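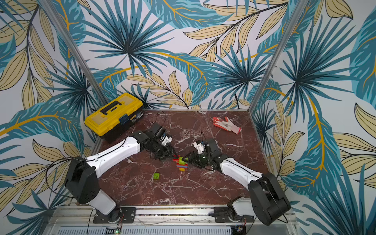
Palm leaf paper and the red-brown marble, toolbox parked in the back corner

Hobby Rooms and Workbenches > Show Your Space

Thread: Leaf wallpaper + marble top, am I crazy or is this great?

cempaka_w
Posted March 6, 2023
I have been waiting all winter to post this! The walls are finally papered and I love them so much. Big teal-blue fronds, pale leaves with black outlines, mustard stems, all on white. I wanted the corner where we do our building to feel like a vacation and it does – every time I walk in I grin.

The top is dark reddish-brown marble with white veins running all over it. I paid 165 for the slab and would have paid more. The yellow toolbox with the see-through lid lives on it full time now, and so does whatever glove got taken off last.

Questions for you all: does the paper fight with the stone? And does anyone else sort bricks on a hard top like this?

urnov_bricks
Does it fight? A little, and I like it! The yellow toolbox picks up the mustard in the stems, did you plan that?

cempaka_w
Pure luck, I bought the box years before the paper. But I'm taking the credit.

Khairul Ngui
I'll be the grump. Love the walls, don't love the top. Marble for toy bricks and tools? You'll chip one or the other. I had a stone counter in my last place and a dropped wrench took a bite out of the edge the first September we lived there. Plywood, a coat of varnish, done. Spend the 165 on bricks.

kidus_wold
Khairul, you said the same thing about my tile bench and it's still fine :) I think the slab is gorgeous. That dark red makes the white veins jump. My only worry would be red bricks. Do you lose them on it?

cempaka_w
Good question!

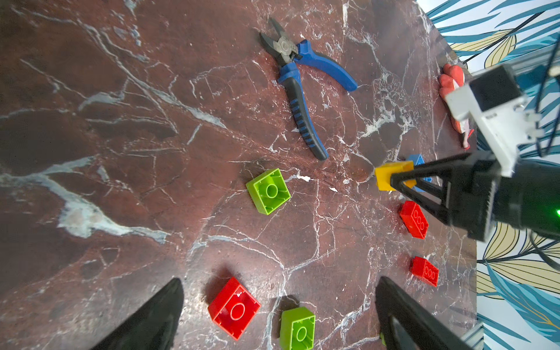
Finding bricks on dark stone

cempaka_w
So the lime green ones are no trouble at all, you could spot those from the hallway. The yellow is even better. Red is red on red-brown, but they're so glossy next to the stone that I still find them pretty fast. The big one upside down with the hollow side showing took me a second longer than the ones lying on their sides with the studs showing.

(Yes, the red rubbery toy ended up in the mix too. Something always does.)

Afiq Chin
Oh this is fun! I vote the red is harder than you're letting on, though. Under a lamp at night I'd miss half of mine. I sort 1032 bricks at a time on a white bed sheet, and when I'm done I grab the four corners and pour the whole lot back in the tub. Ugly but so quick.

And are those pliers the blue and black kind with the ribbed strips on one grip? I have a pair with that sort of handle and I use them for everything.

cempaka_w
Those are the ones, ribs on the black handle only. They're cutters, so they get zip ties and wire. They do NOT touch the bricks, before anybody yells at me.

Khairul Ngui
I was about to yell. Also, jaws open, lying straight on marble. You're killing me. At least put a rubber mat under the tools.

kidus_wold
A mat I can agree with. I cut mine from a 20 inch shelf liner and it covers just the tool end, so the pretty part still shows. Put the toolbox on it too – the bottoms of those boxes pick up grit and then you're dragging it across the polish.

cempaka_w
Ooh, okay, a mat for the back left where the toolbox sits. I can live with that. Green or mustard?

Afiq Chin
Mustard!!

urnov_bricks
Teal, to go with the fronds. Mustard is going to look like a placemat.

Khairul Ngui
Gray. And plywood under it.

kidus_wold
How did the paper go up around the corners, by the way? I've got 900 square feet of plain white basement and my wife has now seen this thread.

cempaka_w
Slow but fine! I started at the back wall and worked out to each side, and I let the pattern run off a bit where the walls meet. The metal posts stand right at the corners, so your eye goes to them first and the match matters less. Order one more roll than you think you need. I'll write down my paste and brush notes tonight and put them in the wallpaper section.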